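Sunday, 19:00

Sorting the odds and ends for the Cutuva trial. The rule stays as agreed: soft things in round baskets, anything flat-sided in rectangular ones, shoes and cups on plastic trays. Bowls stay out of the baskets because they mark the weave.

- Teuber baskets: handles fine, one needs its base re-glued.
- Plastic trays from Stillard: order 12 more, same size.
- Labels: 21 printed, try them on the underside next time.

Table wiped down first. Left the teddy in the round basket and the tissues in the rectangular one, with the shoe and the yellow cup over on the blue tray. White bowl and the small steel one stay in the middle until I decide where they go.
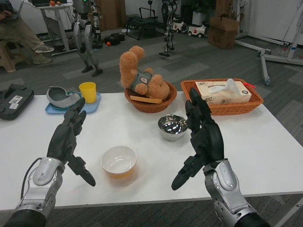 Dean Mellor reckons the bowls should nest, steel inside white, and share a tray with the cup, as it would free up the middle of the table for folding. Will try it on Monday's layout and measure again.

Still to do: tape for the tray edges, ask Fullora about lids.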